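Notes from rewriting our bin-picking cell rules at Flondoro. Short thread. 1/6

Rule one: cable dress gets its own check. Jog the wrist through its full range at low speed and watch the loop. Retie if it touches the bin wall at any pose. 2/6

Rule two: the object set is fixed per test block and written down before the first pick. Ours must include at least one clear item. Clear items are where depth goes bad. 3/6
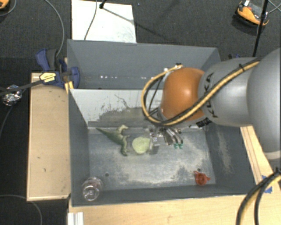

KUKA arm over the front bin, mixed object set.

Rule three: bins are clamped, never just set down. A bin that shifts a little spoils the calibration — and the log won't tell you. 4/6

Rule four: recalibrate every 2000 picks or after any contact fault. In August we let it slide to 2629 and had to throw out 267 picks. 5/6

Open item: when to retire a worn bin. Perron swaps on a schedule, Pratberg on inspection. We have no written limit yet. Draft goes up 25 September 2025. 6/6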